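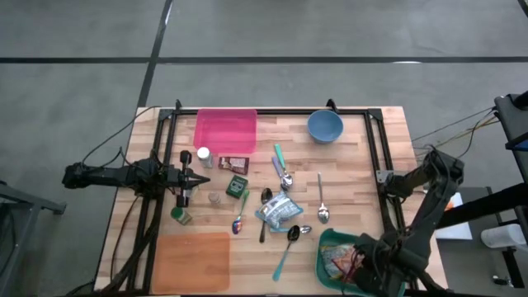
The butcher-block table with the teal tray at its lower right.

Sep 23, 2021

Hi all, time for another update on the Uvum, our low-top basketball shoe, and where your grant money has gone since the last one. Short version: the second sample round is in, the colorways are mostly settled, and I'm behind on the outsole. Longer version follows, so get a coffee!

The new samples came back from Janance and I've had a pair on my feet pretty much ever since. The toe box is so much better. Last round everybody complained that it pinched on hard stops (I had the blisters too), so we went up a little in width and moved the first eyelet back. The collar foam is softer as well, and I think we may have gone a touch too far there – a couple of the bigger players at Ellham told me their heels were lifting by the end of a run. I've asked for the next collar to land somewhere between the first sample and this one.

Wear testing is at 9 players right now, all from the Ellham open gym, and I'd like a few more guards before we lock anything. The feedback forms are long and people get bored halfway down the second page, so I cut them in half. I should've done that in the spring.

Colorways! We started with 7 and we're keeping four. The black and gum is the one everyone grabs first. The cream with the rust heel tab is my favorite and I'll fight for it. The purple fade looked great on screen and kind of muddy on mesh, so it's out for now, and the two all-white versions were too close to each other to bother with. I also dropped the camo. Sorry to the two of you who voted for it.

Now the outsole. Petersen makes the rubber compound we want, and their minimum order went up after we'd already done the budget. The difference is $2,944, and I don't have a line for it. I can cover it by trimming the first run to 400 pairs and going with a plain box instead of the printed one. I'd rather keep the printed box, but traction is what people will be paying for, and the cheaper compound picked up dust like crazy on the old floor at Ellham. If you have strong feelings about this, please tell me before I sign the order.

Everything else is on budget. Lace and sockliner costs came in a little under, and shipping on samples went over by nearly the same amount, so call it a wash. The spreadsheet is in the shared folder, second tab.

Plans for October: get the revised collar sample, finish wear testing, sign off on the sole mold, and start on size runs. Half sizes above 12 are still an open question.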